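The Countertop That Came Up the River

For most of the last century, if you ate breakfast at a stone counter in the town of Ilgate, the stone had probably come from the Arruda quarry, seven miles upstream. It traveled by barge, two slabs to a load, and it was cut in a shed behind the rail yard.

The quarry closed when cheap laminate came in. The shed became a tire store. People tore out the old counters and used them as garden steps, and you can still find them that way on the streets below the church.

Skurnico, a small stone yard on the north side of town, now buys those pieces back. The yard pays by weight and sends a truck on Friday. Last year it took in 64 slabs, most of them stained and a few of them split.

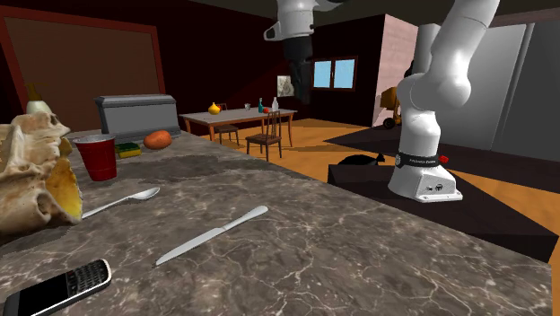 Cleaning is slow. A slab sits in a poultice for days to pull out the old grease, then it goes to the polisher. Cracks get filled with tinted resin. The yard will not hide a chip on a front edge unless the buyer asks, and many buyers don't.

Prices vary. A full kitchen with an island came to $3,713 this fall, not counting delivery. New stone from Brovov, the big supplier on the highway, can run lower, and it comes in matched sets.

Anyone thinking of old stone should measure the cabinets first. The Arruda slabs are thick, and many newer base units need extra bracing. Seal the top before using it, and again every October. Lemon juice and vinegar will mark it either way, so keep a board handy.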